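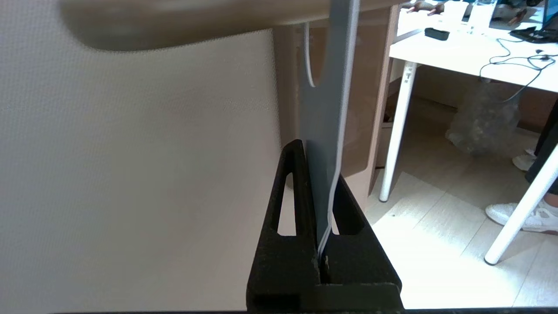 손목 카메라, 그리퍼가 얇은 회청색 띠 모양 물체를 세로로 물고 있음

커뮤니티 > 로봇·자동화 > 모방학습 > 데이터 수집

시연 데이터를 더 모으면 해결된다는 말, 어디까지 믿으시나요

반납기한초과
2026년 8월 12일

집 안 작업 시연을 모으는 일을 4주째 하고 있습니다. 과제 목록은 Ninddale 쪽에서 내려온 걸 그대로 쓰고, 과제마다 시연 90개를 채우는 게 목표입니다. 얇은 물건 집기, 문손잡이 근처에서 뭔가 걸거나 빼기, 좁은 틈 앞에서 자세 맞추기 같은 것들이에요.

개수는 잘 찹니다. 문제는 개수가 차는 것과 쓸 만해지는 것 사이에 무슨 관계가 있는지 제 눈으로 확인한 적이 없다는 겁니다. 중간 점검으로 학습을 한 번 돌려봤는데 얇은 물건 집기 성공률이 대략 46퍼센트 나왔습니다. 위에서는 "데이터가 부족해서"라고 하고, 저는 그 말을 3월부터 듣고 있습니다. 그때는 다른 과제였고 시연을 더 넣었는데도 같은 말이 또 나왔어요.

맨 위에 올린 손목 화면을 보시면 제가 뭘 의심하는지 짐작하실 겁니다. 집는 물체는 회청색 띠 하나인데 그 오른쪽으로 흰 케이블이 붙어 내려오고, 바로 뒤에는 나무색 판이 있고, 더 오른쪽은 햇빛으로 거의 하얗게 날아갔습니다. 책상 위에 노트북이 열려 있고 검은 케이블이 앞으로 늘어져 있고, 바닥에는 비닐봉지, 끝에는 사람 다리하고 흰 운동화까지 들어옵니다. 모델이 이 중에서 뭘 보고 손가락을 닫는지 누가 장담할 수 있나요.

사람은 띠를 봅니다. 모델도 띠를 본다고 가정하고 90개를 채우는 게 지금 방식이고요. 저는 이 가정이 한 번도 검증된 적 없다고 봅니다. 반박 환영합니다.

철제선반
배경이 지저분한 건 단점으로 치면 안 됩니다. 깨끗한 흰 천 깔고 찍은 데이터로 학습시켜 보셨어요? 연구실에서는 잘 되다가 사람 사는 방에 가면 바로 무너집니다. 케이블이고 운동화고 다 들어오는 게 맞아요. 배포할 곳이 그런 곳이니까요.

그리고 성공률 그 숫자는 평가 횟수가 얼마인지 안 적으셨네요. 열 번 해서 나온 숫자면 저는 읽지도 않습니다.

반납기한초과
평가 횟수는 저도 못 받았습니다. 숫자만 전달받았어요. 그것도 불만 중 하나입니다.

배경이 지저분해도 좋다는 말은 배경이 바뀔 때 이야기죠. 같은 방에서 같은 책상을 놓고 계속 찍으면 지저분한 배경이 통째로 고정값이 됩니다. 흰 천이나 어질러진 책상이나 안 바뀌면 똑같습니다.

철제선반
같은 방에서 90개요? 그건 좀 그렇네요. 다만 카메라가 손목에 달려 있으면 팔이 움직일 때마다 배경도 같이 움직입니다. 고정 카메라만큼 심하지는 않아요.

새벽토크값
지나가다 한마디. 손목 카메라에서 배경이 움직이는 게 도움이 된다는 말은 반만 맞습니다. 배경이 팔 자세랑 정확히 같이 움직이잖아요. 책상 다리가 화면 어디에 오면 팔이 어느 위치인지 바로 나옵니다. 모델 입장에서는 물체를 볼 필요가 없어요. 책상 다리가 훨씬 크고 또렷한 표지판입니다.

저희도 예전에 이걸로 크게 데였습니다. 물체를 치우고 돌렸는데 팔이 똑같은 데로 가서 허공을 집더라고요. 보고서에는 "위치 일반화 부족"이라고 적혔습니다. 참 점잖은 표현이죠.

반납기한초과
바로 그 실험을 해보자고 건의했는데 일정에 없다고 거절당했습니다. 물체 치우고 돌리는 데 오래 걸리는 것도 아닌데요.

같은 공간에서 나온 다른 프레임 하나 더 올립니다. 좁은 틈 자세 맞추기 할 때 제가 특히 못 믿겠는 유형입니다.
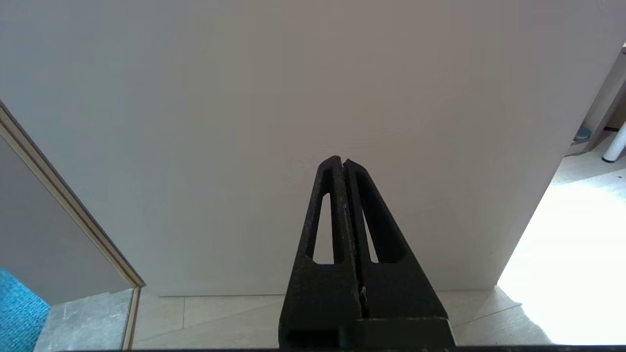 손목 카메라, 두 손가락이 맞붙은 상태. 뒤는 밝은 회백색 면

가운데가 거의 다 밋밋한 면입니다. 벽인지 장 옆면인지 이 한 장으로는 저도 구분 못 하겠어요. 거리를 알려줄 무늬가 없으니 손가락 끝이 면에서 얼마나 떨어져 있는지 영상만으로는 알 길이 없습니다. 쓸 수 있는 단서는 전부 가장자리에 몰려 있어요. 왼쪽에 비스듬한 나무색 몰딩, 왼쪽 아래 구석에 청록색 천 같은 것, 오른쪽 위에 흰 다리 달린 가구.

저 청록색이 다음 방에는 없겠죠. 그럼 모델은 뭘 보고 거리를 재나요.

철제선반
관절 각도가 입력으로 같이 들어가지 않나요? 영상 하나로 거리를 재는 모델이 요즘 어디 있습니까. 이건 걱정을 사서 하시는 것 같은데요.

반납기한초과
관절 각도 들어갑니다. 그런데 관절 각도는 로봇 몸 기준이지 벽 기준이 아니잖아요. 베이스를 손바닥 하나만큼만 옮겨도 벽까지 거리는 다시 모르는 값이 됩니다. 베이스를 매번 같은 자리에 놓으면 물론 잘 맞겠죠. 그걸 잘 배웠다고 불러도 되는지가 제 질문입니다.

양면테이프교
베이스 위치를 시연마다 조금씩 바꾸면 끝나는 문제 아닌가요? 저희는 바닥에 테이프로 구역 표시하고 그 안에서 아무 데나 놓습니다. 귀찮긴 해도 효과는 확실했어요.

새벽토크값
"확실했다"의 근거가 궁금합니다. 바꾼 쪽과 안 바꾼 쪽을 나눠서 비교하셨나요?

양면테이프교
음... 나눠서 비교한 건 아니고 바꾼 다음부터 잘 됐습니다. 같은 시기에 조명도 바꾸긴 했네요.

새벽토크값
그러면 모르는 겁니다. 탓하려는 건 아니고 이 동네 글이 거의 다 이런 식이라서요. 세 가지를 한꺼번에 바꾸고 제일 마음에 드는 것 하나를 원인으로 적습니다.

양면테이프교
그건 인정. 그래도 업체에서 마감 정해놓고 시키는데 조건 하나씩 떼어서 비교할 시간이 어디 있습니까. 논문 쓰는 것도 아니고. 저는 그냥 효과 있어 보이는 건 다 합니다.

수동변속기
데이터 수집 외주 쪽에서 일합니다. Starnura 도구로 검수하는 팀이에요. 수집하시는 분들은 싫어할 얘기인데, 들어오는 시연 중에 제일 골치 아픈 건 배경도 거리도 아니고 조작자의 버릇입니다.

같은 과제인데 어떤 사람은 물체 위에서 한참 멈췄다가 내려가고, 어떤 사람은 옆으로 훑으면서 들어갑니다. 둘 다 성공이라 둘 다 통과예요. 섞어서 학습시키면 중간쯤에서 머뭇거리는 정책이 나옵니다. 그런데 과제 목록에는 "집기" 한 줄이에요. 검수 기준에도 성공 여부밖에 없고요.

글쓴 분 조작자는 몇 명입니까?

반납기한초과
저 포함해서 세 명입니다. 버릇 얘기는 뜨끔하네요. 저는 접근할 때 멈추는 쪽이고 한 명은 아주 빠릅니다. 누가 한 시연인지 표시하는 칸이 기록 양식에 없어서 나중에 나눌 수도 없어요. 파일 시간대로 추측은 되는데 교대한 날이 섞여 있어서 못 믿습니다.

수동변속기
지금이라도 표시하세요. 파일 이름 뒤에 글자 하나만 붙이면 됩니다. 저희 팀이 받은 묶음 하나는 조작자 표시가 없어서 시연 27개를 통째로 뺐어요. 이상하게 튀는 동작이 그 안에 몰려 있었는데 누구 것인지, 장비 문제인지 가려낼 방법이 없었습니다.

철제선반
27개를 뺐다는 건 좀 아깝네요. 이상한 동작이라도 성공했으면 쓸모가 있습니다. 다양한 접근 경로를 표현할 수 있는 모델을 쓰면 되는데, 데이터를 버려서 모델 약점을 가려주는 거잖아요.

수동변속기
그런 모델이 정말 잘 나눠서 표현해주면 좋겠습니다. 발표 자료에서는 늘 잘 나눠지더군요.

철제선반
발표 자료 말고 제가 직접 돌려봤습니다. 컵 옮기기에서 왼쪽 접근, 오른쪽 접근 섞어서 넣었고 중간으로 가는 현상은 거의 없어졌어요. 다만 두 경로가 눈에 띄게 달랐으니까 된 것이고, 속도 차이나 멈춤 버릇은 안 해봤습니다. 거기까지는 장담 못 하겠네요.

반납기한초과
장담 못 하겠다는 말을 이 게시판에서 처음 본 것 같습니다. 반갑네요.

멈춤 버릇 얘기가 나온 김에 문손잡이 과제 얘기를 하겠습니다. 제일 회의적인 과제가 이겁니다. 대상이 투명한 시트예요. 문걸이 모양으로 생긴 투명한 플라스틱이고 뒤로 문 색이 그대로 비칩니다. 사람 눈에도 윤곽이 겨우 잡히는데 조작자는 화면으로 보면서 하니까 더 안 보입니다. 그래서 다들 시트를 보는 대신 손잡이를 기준으로 움직이게 돼요. 손잡이는 짙은 갈색이라 어디서든 잘 보이거든요.

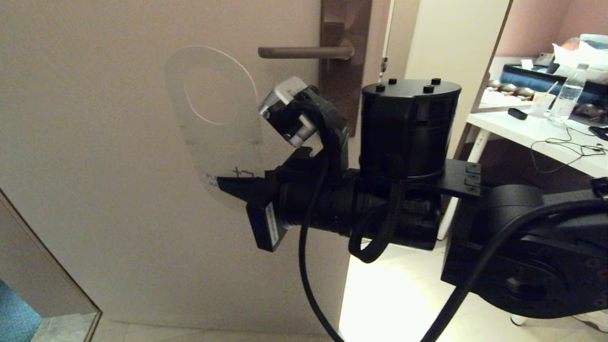
그러면 모델이 배우는 것도 손잡이 기준 동작입니다. 시트가 살짝 돌아가 있든 비스듬히 기울어 있든 팔은 손잡이에서 정해진 만큼 떨어진 데로 갈 거예요. 우리가 그렇게 했으니까요. 그런데 과제 이름은 "투명 물체 다루기"입니다. 이 이름으로 목록에 올라가고, 누군가는 목록만 보고 투명 물체도 된다고 믿겠죠.

하나 더 있습니다. 이 과제에서 그리퍼가 시트 앞에 오면 시트 오른쪽 아래가 가려집니다. 머리 쪽 시점에서는 손가락 끝과 시트가 만나는 지점을 제대로 보기가 어렵고, 손목 시점은 문에 바짝 붙으면 밋밋한 면이 되기 쉽습니다. 조작자가 느낌으로 메꾸는 구간이 있는데 그 느낌은 어느 채널에도 기록되지 않아요. 촉각 센서도 힘 센서도 안 씁니다.

새벽토크값
그 마지막 문단이 핵심이라고 봅니다. 조작자가 알고 있는 것과 기록된 것이 다르면 시연을 아무리 늘려도 그 차이는 안 메워집니다. 조작자가 방 안에 같이 서서 맨눈으로 보면서 조작하는 경우가 최악이에요. 기록에는 카메라 영상만 남는데 판단은 맨눈으로 한 거니까. 혹시 화면만 보고 하세요, 아니면 고개 들어서 직접 보세요?

반납기한초과
규칙은 화면만 보는 겁니다. 규칙은요. 잘 안 되면 고개를 듭니다. 저도 들고요.

새벽토크값
그럴 줄 알았습니다. 가림막 하나 세우세요.

양면테이프교
가림막 세우면 성공률이 뚝 떨어져서 하루 할당량 못 채웁니다. 저희는 세웠다가 이틀 만에 치웠어요.

새벽토크값
떨어진 성공률이 그 카메라 구성의 진짜 실력입니다. 사람이 화면만 보고 못 하는 걸 그 화면으로 배운 모델이 한다? 저는 안 믿습니다.

철제선반
반은 동의, 반은 반대입니다. 사람은 화면 두 개를 번갈아 보느라 못 하는 거고 모델은 두 시점을 동시에 받습니다. 화면만으로 사람 성공률이 낮다고 해서 모델 상한도 거기라고 하면 과합니다. 지연 문제도 있고요. 조작 화면이 조금만 늦어도 사람은 크게 흔들립니다.

새벽토크값
지연은 맞는 지적이네요. 상한이라는 말은 거두겠습니다. 그래도 참고 수치로는 재둬야 한다고 봐요. 가림막 세우고 몇 번만 해보면 되는 일인데 재본 팀을 별로 못 봤습니다.

수동변속기
검수하는 쪽에서 보태자면 투명 물체 과제는 성공 판정부터가 엉망입니다. 영상만 보고 걸렸는지 아닌지를 고르라는데, 안 보여요. 그리퍼가 물러난 뒤에 손잡이 근처를 확대해서 반사광이라도 있나 찾습니다. 그렇게 고른 답이 정답 라벨이 됩니다. 검수자 둘이 다르게 고르면 세 번째 사람이 정하는데 그 사람도 안 보이긴 마찬가지고요.

시트에 색 테이프라도 한 줄 붙이면 안 되나요?

반납기한초과
테이프 붙이면 투명 물체가 아니게 된다고 안 된답니다. 손으로 쓴 표시가 희미하게 있긴 한데 더하기표 비슷한 것 말고는 화면으로 읽을 만한 게 못 됩니다. 판정에 쓰기는 어려워요.

판정은 현장에서 조작자가 누르는 걸로 바꾸자고 해봤는데 "조작자가 자기 시연을 평가하면 후하게 준다"고 하더군요. 틀린 말은 아닙니다. 그래도 안 보이는 영상 보고 찍는 것보다는 낫지 않습니까.

수동변속기
둘 다 남기면 됩니다. 현장 판정과 영상 판정을 따로 칸을 두고, 다르면 학습에서 빼지 말고 표시만 해두세요. 나중에 어긋나는 비율 자체가 쓸모 있는 정보가 됩니다.

북쪽계단실
Pletthorpe 플랫폼 써본 사람인데요, 거기는 실패 시연도 따로 모으라고 권합니다. 이 글에는 실패 얘기가 없네요. 실패한 건 어떻게 하세요?

반납기한초과
지웁니다. 실패 버튼 누르면 바로 삭제되고 개수에도 안 들어가요. 왜 실패했는지 적는 칸도 없습니다. 첫 주에는 제가 따로 메모장에 적었는데 바빠지면서 그만뒀습니다. 이건 변명의 여지가 없네요.

북쪽계단실
그럼 복구 동작도 없겠네요. 미끄러졌다가 다시 집는 장면 같은 거요. 성공률 낮은 이유가 거기 있을 수도 있습니다. 첫 시도에 깔끔하게 들어간 것만 모으면 조금만 어긋나도 그다음을 모르니까요. 얇은 물건이면 더더욱.

철제선반
이 의견이 오늘 나온 것 중 제일 그럴듯합니다. 배경 걱정보다 이쪽부터 손보는 게 싸게 먹혀요. 일부러 어긋난 자세에서 시작해서 고쳐 집는 시연을 섞어보세요.

새벽토크값
저도 섞어보는 건 찬성인데 또 "넣었더니 올랐다"로 끝낼 거면 의미가 없습니다. 총 개수는 그대로 두고 일부를 복구 시연으로 바꿔 넣으세요. 개수까지 늘려버리면 개수 덕인지 종류 덕인지 또 모릅니다.

양면테이프교
반대 의견 하나. 일부러 어긋나게 시작한 시연은 티가 납니다. 조작자가 답을 알고 연기하는 거라 진짜 미끄러졌을 때 하는 동작이랑 달라요. 저희 쪽에서 해봤는데 로봇이 멀쩡히 잘 잡을 수 있는 상황에서도 한 번 빗나갔다가 다시 잡는 버릇이 들었습니다. 빗나가는 부분까지 학습 구간에 들어가서요.

북쪽계단실
빗나가는 앞부분은 잘라내고 어긋난 상태부터 넣어야 합니다. 그걸 같이 넣으면 당연히 빗나가는 것부터 배우죠.

양면테이프교
자르는 지점은 누가 정하나요? 검수자마다 다를 텐데.

수동변속기
제발 검수팀에 넘기지 마세요. 부탁입니다. 조작자가 녹화를 어긋난 상태에서 시작하면 자를 게 없습니다.

반납기한초과
그건 지금 장비로도 바로 됩니다. 녹화 버튼 누르는 시점만 늦추면 되니까요.

한 가지 더 여쭤보겠습니다. Lauritsen 평가 절차를 따르면 된다는 답을 위에서 받았는데 써보신 분 있나요? 문서를 읽어봤더니 초기 물체 위치를 격자로 정해놓고 순서대로 돌리는 방식이더군요. 같은 방에서 격자만 돌리면 제 의심은 하나도 안 풀립니다.

철제선반
써봤습니다. 버전끼리 비교할 때는 쓸 만해요. 초기 위치가 고정이라 어제 모델이랑 오늘 모델 차이는 잘 보입니다. 다른 방에서도 되느냐는 그 절차로는 못 재고, 문서에도 잰다고는 안 적혀 있을 겁니다. 위에서 그걸로 다 된다고 하면 위에서 문서를 안 읽은 거예요.

새벽토크값
격자 돌릴 때 물체 없는 칸을 몇 개 끼워 넣으세요. 절차 안에서 하는 거니까 일정 핑계도 못 댑니다. 빈 데서 손가락을 닫으면 그 영상만 따로 모아서 보여주세요. 말로 설명하는 것보다 빠릅니다.

반납기한초과
그 방법 좋네요. 물체 없는 칸은 다음 평가 때 몰래라도 넣겠습니다.

지금 정한 것만 적어둡니다. 조작자 표시는 내일 녹화분부터 파일 이름에 붙이고, 실패는 지우기 전에 따로 복사해두고, 복구 시연은 총 개수 안에서 바꿔 넣는 걸로 건의합니다. 가림막은 나머지 두 명한테 먼저 물어봐야 해서 모르겠습니다. 손잡이 과제는 시트를 돌려놓고 시작하는 걸 제 몫에서라도 해볼 텐데, 솔직히 큰 기대는 없어요. 시점이 그대로라 안 보이는 건 계속 안 보일 테니까요.

철제선반
그 과제는 손목 카메라 각도부터 바꿔보는 게 어떨까요. 손가락 끝을 조금만 더 위에서 내려다봐도 많이 달라집니다.

반납기한초과
각도 바꾸면 지금까지 모은 것과 안 맞는다고 못 건드리게 합니다. 4주치가 아깝다는 거죠.

수동변속기
4주치면 아직 바꿀 만할 때입니다. 저희가 받는 묶음 중에는 그 말 하다가 1년 넘긴 것도 있어요.

양면테이프교
카메라 바꾸실 거면 바꾸기 전 시연도 버리지는 마시고 폴더만 나눠두세요. 저희는 섞어버려서 아직도 고생 중입니다. 바꾼 날짜도 어디 적어두시고요.

새벽토크값
물체 뺀 칸 결과 나오면 이 글에 이어서 올려주세요. 제대로 멈추는 쪽으로 나와도 올려주시고요. 그러면 제 말이 틀린 거니까 그것도 보고 싶습니다.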